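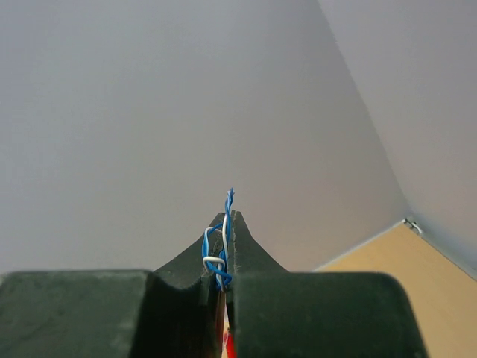

Vornascombe Wire Recovery Working Group
Minutes of meeting, July 21, 2026

Present: Gun-woo Ham (chair), Theerawat Chantharasri (minutes), two members from the Dorside store.
Apologies: none received.

1. Minutes of the April meeting
Accepted with one correction. Item 5 should read "hook-up wire by colour, then by gauge" and the word "length" is struck out.

2. Incoming stock
The Dorside store has delivered a further 43 kg of mixed offcuts, all unsorted. Total held on site is now 958 kg, including the cable drums behind the roller door. Theerawat noted that the offcuts are mostly thin stranded wire and that tangling is worse than in the previous lot. G. Ham asked that future deliveries be bagged at the store in smaller quantities. Dorside to respond.

3. Sorting by colour
The bench procedure was reviewed. Wire is tipped in the middle of the board and drawn off into the black, green and red bins. Agreed points:
- One colour group per bin. The group is to be written on the tally sheet before tipping.
- Strands are lifted from the outside of the heap. Pulling from the centre tightens the loops.
- Ends left hanging over a bin wall are to be tucked in before the bin is moved.
- Purple and blue stay together until the Kamolrat order is confirmed.
There was some discussion of whether orange warrants a bin of its own, given the volume. Left open.

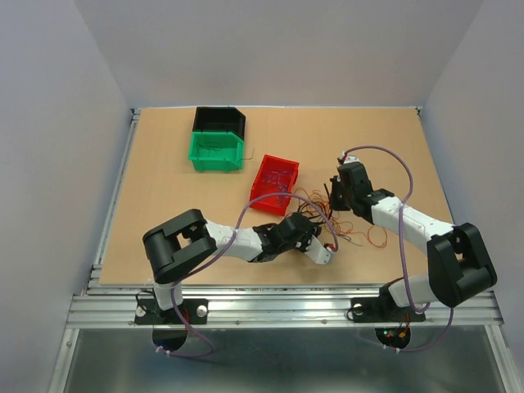 4. Twisted pairs
Twisted pairs, blue and white included, are not to be untwisted at the bench. They go aside whole and are entered as pairs. Theerawat queried the treatment of pairs with a knot partway along. Resolved that the knotted portion be cut out if shorter than 80 mm, otherwise the pair is downgraded to scrap. Frayed ends are trimmed at the stripping stage and are not grounds for rejection.

5. Bins and bench layout
Black and green bins to remain together at the back of the board. Position of the red bin was not settled. G. Ham prefers it close to the heap to shorten the reach; the Dorside members would sooner have it at the back with the others. Current position to be kept until the next meeting.
The Drastik label holders do not fit the front lip of the red bin. Theerawat to obtain adhesive labels instead.

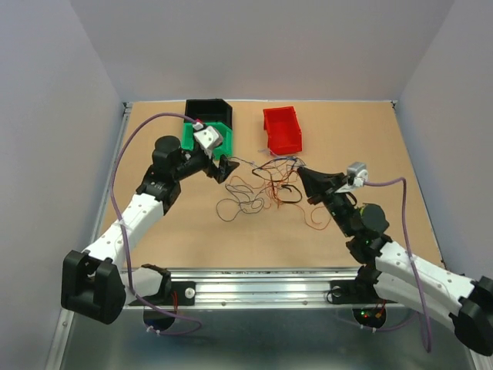
Figure 1. Bench layout, red bin empty, mixed wire in the middle of the board.

6. Tally sheets
Almost all sheets since April have been entered. Two were illegible and have been returned to the store for rewriting. Grey and dark grey are to be recorded as a single colour from now on.

7. Actions
Labels for red bin: T. Chantharasri
Reply on bagging of offcuts: Dorside
Confirm colours for Kamolrat order: G. Ham
Orange bin, volume estimate: T. Chantharasri

8. Other business
Side cutters on the stripping bench need replacing. Quote to be tabled.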